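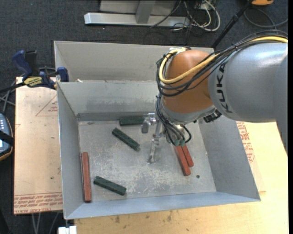

KUKA robot arm over a gray metal bin.

Looking after the dress and the rings at home

Every wedding blog has a page of cleaning hacks, and most of them seem to be copied from one another. I got married in November and tried a fair number on my own things. A few are worth your time.

Toothpaste on the ring. Please don't. It's gritty, and it can scratch gold. A bowl of warm water with a drop of plain dish soap, twenty minutes, then a very soft brush behind the stone. Put the plug in the sink first. Pearls and opals shouldn't soak at all, so wipe those with a damp cloth and leave it there.

Baking soda and foil. Fine for a plain silver cake knife. I wouldn't put anything with stones or glue near it.

White wine on red wine. You now have two wines on the dress. Blot with a clean white cloth, working from the outside in, and don't rub. If it's silk, stop there and take it to a cleaner. Tell them what was spilled and when.

Chalk on makeup marks. My sister-in-law Maeve Gallagher swears by it. It hides the mark on a white cotton hem long enough for photos, but hiding is all it does – you still have to clean it.

The "preservation box". I was quoted for a sealed one with a window and asked what the window was for. I never got a good answer. Light yellows fabric. A plain acid-free box, plenty of acid-free tissue in the folds, and a shelf in a bedroom closet will do. Skip the attic and the basement. Take the dress out every year or so and fold it in different places. And have it cleaned before it goes in, even if it looks spotless, as sugar from clear drinks can turn brown later.

Hairspray to set dried flowers. It makes them sticky and then they collect dust. Hang the bouquet upside down in a dark, dry closet for 2 weeks or longer and accept that white roses will go tan.

Vinegar on candle wax. Does nothing that I could see. Let the wax harden, lift it with a spoon, then use a warm iron over brown paper on cotton tablecloths only. Check the rental agreement before you iron anything that has to go back.

Updated 12/25/22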